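Wurnham Repair Night is back, and it has outgrown the library

If you came to the May session and stood in line on the library stairs, you already know why we had to move. From this month the Wurnham Repair Night meets in the old grain hall on Grirkcombe Lane, which has proper heat, a ramp, a sink that drains and more outlets than we know what to do with. Doors open at 6:30 and we keep going until the last lamp is back together (or until the lights go off at 10, whichever comes first).

The first evening in the new hall was November 2, 2022, and what a night it was! We logged 306 items over this whole season so far, and a good share of them came through the door in those three and a half hours. Toasters, two sewing machines, a cuckoo clock with a torn bellows, a child's scooter, more zippers than anyone wanted to see. The clock went home to have its bellows ordered from a supplier in Avram, and its owner has promised to bring it back so we can all hear it.

The part I'm most excited about is the new furniture corner. Jade Vachon has been refinishing chairs and tables in her garage in Grirnlow for years, and she has agreed to run a table of her own every month. Bring small pieces you can carry in by yourself: stools, side tables, drawers, picture frames, trays. She is very good at telling people what they can do at home with a bit of patience and what they should leave alone.

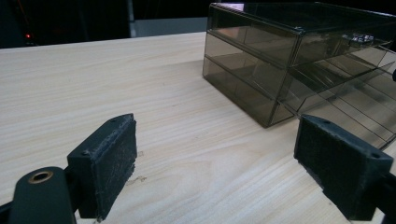

Jade's first topic will be cleaning and caring for pale wood, which seems to be in every kitchen in town right now. The big thing she wants everyone to learn is to work with the grain, always, even when you're only wiping off crumbs. On a blond top like this one, with the fine lines running on the diagonal, that means following the slant and forgetting about the edges of the table. Smudges get a barely damp cloth first, then a dry one. If a mark is still there the next day, try a little mild soap, and only after that start thinking about sandpaper. She'll have scrap boards in several grits so you can feel the difference between 200 and 300 under your fingers before you go anywhere near your own table — I tried it last week and was surprised how much my thumb could pick up.

She is also happy to talk about finishes. Oil, wax, water-based varnish, she has opinions on all of them and a notebook full of test patches to back them up. If you don't know what is on your table now, come and ask. A photo on your phone is a fine place to start, and so is the underside of a drawer.

Sewing stays by the windows, where the light is best, and electrical is along the back wall near the outlets. Please empty your vacuum cleaner before you bring it. Please also bring the cord, the foot pedal, the little screw you put in an envelope in 2019, all of it. We can do a lot more when the whole thing is in front of us.

We could use two more people who can solder, and anyone with an hour to help set out chairs at 6:00. Coffee is free and there is usually cake. Parking is behind the hall, and the Grirnlow bus stops right across the lane. If you'd like a spot at Jade's table, put your name on the sheet by the door when you come in.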